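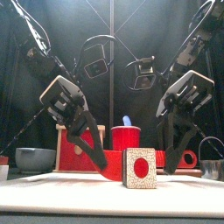
Fall walk-through, rental house on Drunditz Lane
Thu 21 November

I do this list every November before the tenants start leaning on the furnace, and I type up my comments the same night or I forget half of them. OK means OK. Anything else has a note.

OUTSIDE

Gutters, front: OK. Cleaned them myself, two buckets of maple mush!
Gutters, back: Needs work. The corner over the porch sags and I could wiggle the bracket with one finger.
Dryer vent flap: OK now. It was stuck open with lint (so much lint) and I pulled out what I could reach.
Porch steps: Second one from the bottom has a soft spot. Fix before it snows.
Handrail: OK, solid.
Hose bibs: Shut off and drained, both of them.

KITCHEN

Outlet by the sink: Trips and resets like it should.
Under the sink: Slow drip at the shutoff valve. I snugged it up and put a bowl under it – check again next week.
Range hood: Fan runs, filter is gross. Left a new one on the counter, the Cukik kind that you cut to fit.
Fire extinguisher: Needle in the green, pin in place. I'd love to hang it closer to the door, but there's a stud problem.

BASEMENT

Furnace filter: Changed. Wrote the month on the edge with a marker.
Furnace: Lit on the first try. Fahmy Heating comes out for the real inspection, and last year they charged 548 dollars with the igniter, so I'm hoping for less this time.
Water heater: OK. No rust at the bottom, relief valve pipe still pointed at the floor.
Sump pump: Poured in a bucket and it kicked on. Loud, but it was loud in the spring too.
Extension cord behind the washer: Not OK. I've asked before. The dehumidifier gets its own outlet or it goes.

UPSTAIRS

Smoke alarms: All chirped when tested, new batteries in the hallway one.
Carbon monoxide alarm: Expired. Ordered a Wimix to replace it.
Bedroom windows: The back one opens but won't stay up. Needs a sash cord.
Bath fan: Holds a square of toilet paper, so I call that a pass.

STILL OPEN

Back gutter bracket, porch step, sink valve, dehumidifier cord, CO alarm, sash cord. I'll do the alarm and the step first and bring the long ladder for the gutter on the same trip.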